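Thread: Jitix two-arm sorting kit, evaluation unit
Category: Products under review

h_teshome
Our department has received the Jitix kit on a trial basis and will submit a purchasing recommendation in November. The arms mount to a single front rail, and the supplier, Dokton, provided the task scripts. Comments from current owners are welcome.

t_hailu
We have operated the same kit for three months. Assembly was orderly and the manual is adequate. I would recommend it for teaching laboratories. Bottle clearing into a bin is a suitable first task. 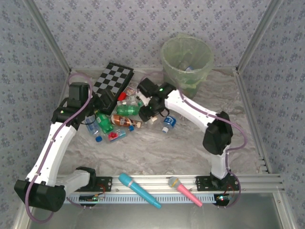 m_assefa
Does the quoted price include replacement gripper fingers?

h_teshome
The quotation covers two spare pairs. Further pairs are ordered separately from Dokton.

y_koval
I must disagree with the recommendation above. In our review of 100 bottle picks, the results on clear plastic were not acceptable to us, and the supplier took three weeks to answer our report. The Taso kit was easier to support.

t_hailu
With respect, the Taso kit is sold with one arm - the comparison is not an even one. Our support requests were answered within the terms of the contract.

y_koval
The point about the arms is accepted. My concern regarding support stands, and I would ask that response times be written into any agreement.

h_teshome
Thank you both. I have asked Dokton for its written service terms and will post them in this thread when they are received.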